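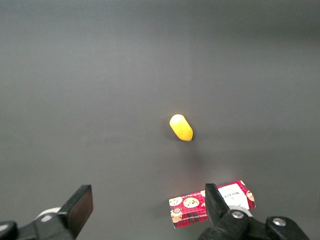

Small cap ideas > Skultham Holdings: anyone else still in?

mossbank
Posted 10/25/22
I have held Skultham since July and would like to hear from others who follow it. For those who don't know it, there are two divisions. Wallesard makes pump housings and valve bodies, and Trullutgate is the old warehouse business, which mostly lets out space now. My average is 74p and it last traded at 61p, so I am down on it.
My case is simple. Wallesard makes all the profit and the warehouses are in the books at what they cost. If Trullutgate was sold at a fair price the debt would be gone. I think 130p is possible in three years. Not advice, do your own checking.

penny_ledger
Been in and out of this one twice. The trouble is that people have been saying "sell the warehouses" for as long as I have owned shares. The board never says it. Read the last report again, they call Trullutgate a core holding.

mossbank
They said core in the last report, yes. In the one before that they said "under review". I take your point but words like that change quickly when the bank wants its money.

gritstone4
How did you get to 130?

mossbank
Wallesard on ten times its profit after tax, plus the property with a bit knocked off, less the debt. I left out the pension scheme because it was in surplus at the last count.

gritstone4
Ten times is too much for a firm of that size with one big customer. I would use six or seven. Then you are not far off today's price and the warehouses are the only upside. Also I would not leave the pension out. A surplus can go the other way by the next valuation.

harrowline
Agree with gritstone4 on the multiple. Disagree on the customer. Jang takes a lot of their valve bodies but the supply deal was renewed for 2 years and the price is linked to the cost of metal. That is better than most firms this small can get.

penny_ledger
Linked with a lag though. When metal went up they carried the cost for months before Jang paid any more. You can see it in the half year margin.

harrowline
True, and it works in their favour on the way down. Metal has been falling. I'd expect the second half to look better for that reason alone.

tidewrack
Newish here. What is the spread like on this? My broker shows a very wide one and won't let me deal online for more than a small amount.

penny_ledger
It is wide, always has been. Put in a limit order and wait. Don't chase it. Getting out is harder than getting in, I was left with a stub for weeks the first time I sold.

tidewrack
Thanks. Might leave it until the results then.

gritstone4
That's what I am doing. If cash from operations covers the interest and the dividend I will buy a few. If they borrow to pay the dividend again I'm not interested at any price near this.

mossbank
Fair enough. On the dividend I would rather they cut it and paid down the loan. I'm holding what I have and not adding before the results. Does anyone know if the Trullutgate leases run past next year? The notes only give a total for rents due and I can't work it out from that.

harrowline
The largest tenant has a break clause next summer. It was in the property note a couple of years back, near the end. I'll look out the page number tonight and post it.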